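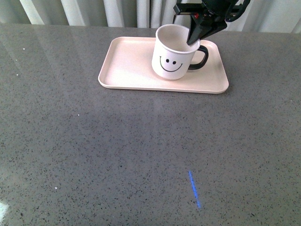

# About Clisent

Small kitchen and countertop shop. Cutting, fitting, repairs. Started in a rented garage with one saw and a van that wouldn't do hills, and we've been at it 13 years now.

Two owners: Živko Pavlović and Zlatko Halilović. Živko measures and draws. Zlatko runs the cutting side and does most of the phone calls, so if you rang before lunch and somebody sounded like they were shouting over a saw, that was him.

## What we do

- Kitchen counters, stone and stone-look
- Bathroom vanities, window sills, hearths
- Chip and seam repair (ours or someone elses)
- Sink cutouts, faucet holes, moving a cutout when the new cooktop is bigger than the old one
- Tear-out and haul away of old tops

We don't do cabinets. Used to, stopped. For cabinets we send people to Mado, two streets over, and they send people to us for tops. No money changes hands, we just like how they build a drawer.

No floors either. Please stop asking Zlatko about floors.

## How a job goes

You call or email with rough sizes. A sketch on the back of an envelope is fine, most of them are. We give you a ballpark the same day if we're in the shop, next day if not.

Then Živko comes out and measures. Cabinets need to be in and level by then, final position, no "we might shift it an inch later." Sink and faucet should be on site too, or at least the spec sheets. He checks the walls for square. They never are.

After that you pick your piece. Come to the yard for this if you can, little samples don't tell you much about a full slab. Bring a cabinet door. Bring a floor tile. Bring your mother-in-law if she gets a vote.

Cutting takes 10 working days from the day you sign off on the drawing. Fitting is usually one morning for a straight run, a full day for an L or anything with an island. Plumber hooks up the sink the day after, once the silicone has had a night to cure. We can give you a plumber's number but he's not our employee and we don't set his prices.

## The shop

We moved to the Leiva building when the garage got silly. More room, proper drainage, a door wide enough for the forklift. Wet cutting only, everybody wears a mask anyway. The front part is the showroom, well, a desk and some samples on racks and a coffee machine.

There are 6 of us in total counting both owners. Everyone who cuts also goes out on installs, so the person carrying your counter through the hallway probably had a hand in making it.

Scheduling and invoices go through Numport, which is why you'll get texts from a number you don't know. It's us. Reply to it, we do read them.

## Looking after it

Gets asked every week so putting it here.

Warm water, drop of dish soap, soft cloth. Dry it if you care about streaks. Glossy tops show streaks more than matte, speckled ones hide crumbs so well you'll want to run your hand over before you roll out dough. Trivets under hot pans, always, even if a cousin told you stone can take it. No bleach, no oven cleaner, no scouring powder. Don't stand on the part over the dishwasher to change a lightbulb. We've replaced more than one.

Natural stone may want resealing now and then. Put a few drops of water on it and wait. If it goes dark, give us a ring.

## Guarantee

Two years on our seams and fitting. Doesn't cover cracks from a cabinet that sagged or from people sitting on it. If somethings wrong, send a photo and we'll come look. Leftover pieces stay here for a year with your name on them, in case you need a patch or want a cutting board made.

## Hours

Open weekdays from 7 am, saws off at 4. Tuesday we stay open until 7 in the evening for people who work. Closed the last part of December, book early if you want a kitchen done before the holidays. We say this every year.

Walk-ins ok for looking at samples. For measuring, call first. Dog in the yard is friendly, please shut the gate.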